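[smallrooms] Re: Patterned paper in a box room (Gruritz Emia)
From: Gopinath Reddy
To: smallrooms list
June 2018

Paavo Sjöberg wrote:

> Hello all,
> We have a box room at the back of the flat, one small window, north
> facing, and we want to use it as a study. I had been going to paint it
> white like everything else. Then I went to the Escobedo showroom and the
> man there talked me into looking at the Emia papers from Gruritz. He says
> a big flowing pattern on all the walls "dissolves the corners" and makes a
> small room feel up to a third larger. There is a leaflet which says the
> same and mentions a survey of 1000 homes.
> The quote is 694 pounds for 14 rolls, with Bitell paste and lining paper
> on top. Has anyone done this? Is it true about the corners? My wife
> thinks I have been had.
> Paavo

Paavo,

I'm with your wife, at least until somebody shows me the survey.

I have the same leaflet. I asked for it in March when we were doing the hall. It says 1000 homes and it says "up to a third", and those two things are in different sentences, with a picture of a sofa in between. It doesn't say what the people in the homes were asked. It doesn't say whether their rooms had been papered, or painted, or cleared of junk first, and I would put money on the junk. Any room feels a third larger once you've taken the ironing board and your old tax papers out of it to get at the walls. I wrote to Gruritz to ask and got a very nice reply and another leaflet.

"Up to" is doing a lot of work there as well. Nought is up to a third.

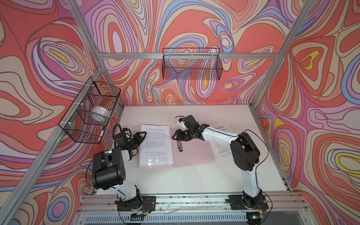 The corner business needs pulling apart a bit, as I think two claims have got muddled together. One is that a strong pattern hides where one wall stops and the next begins. I'll give them half of that. If the lines wander about enough, and the colours are near enough in strength, your eye has less to catch on at the join. The swirly walls in the picture are a fair example of the type, coral red and pink and lavender running into pale blue, cream and yellow, all in bands like the contour lines on a walking map. You might well lose track of a corner in something like that. The second claim is that losing the corner makes the place feel bigger, and I have never seen any reason to believe it. It could just as easily feel like being shut in a tin of boiled sweets. The white table top looks very crisp against it, I grant you, but you'd get that against plain dark green for the price of a tin of paint.

We tried a big pattern in our old spare room, all four walls, a sort of leaf and ribbon thing (before Emia existed). Visitors said it was "striking". They then asked whether we'd mind if they slept with the light off straight away. I got used to it after a month or so and stopped seeing it, so I can't say it did any harm, but it made no difference to where I banged my hip on the chest of drawers.

Now the quantities, where I'd be more careful still. You say box room, one window. Fourteen rolls sounds like a great deal for that. Did the man at Escobedo measure the room, or did you give him the sizes from memory? Ask him what the pattern repeat is. On the roll I looked at, it was 58 cm, and with a drop match you can waste most of a repeat on every length you cut. It adds up, but I can't make it add up to that many rolls in anything I'd call a box room. He may have quoted for the ceiling too. He may have quoted for what was on the shelf. Get him to write down how many lengths he thinks he's getting out of a roll, and then do the sum yourself with a tape and a pencil.

Also ask:

- whether all the rolls will be from the same batch, and whether that's promised on the receipt
- whether they take back unopened rolls, and for how long
- whether lining paper is needed on your walls or is just something they always add

On the paste, I have no quarrel with Bitell except that you don't need the tub they sell next to the expensive paper. We used the ordinary one in the hall and the paper is still up. I can't promise it will be up next year.

As for north light, I'd worry about that more than corners. Showroom lamps are very kind to pinks and yellows. In our back bedroom, which faces the same way as yours, every warm colour we tried went a bit grey by teatime. Borrow a sample, a proper big one, and pin it up beside the window and then on the darkest wall. Leave it there for a week and look at it when you're tired. If they won't lend you a decent piece, buy one roll and hang two lengths of it either side of a corner. Then you can test the man's theory for the price of one roll and tell the rest of us. I'd be glad to be proved wrong and would say so on the list.

If you do just want it because you like it, then have it. That's a perfectly good reason and better than anything in the leaflet. One wall, the one behind you when you're sitting at the desk, would be my limit for a room you have to do sums in. Somebody here papered the inside of a cupboard with the leftovers of something very loud and I remember thinking that was the right amount.

Does anyone else have Emia on all four walls, and has anyone measured how far it goes to the roll? I'd sooner hear from people who paid for theirs.

Gopinath

--
To leave the list, send a blank message with "leave" as the subject.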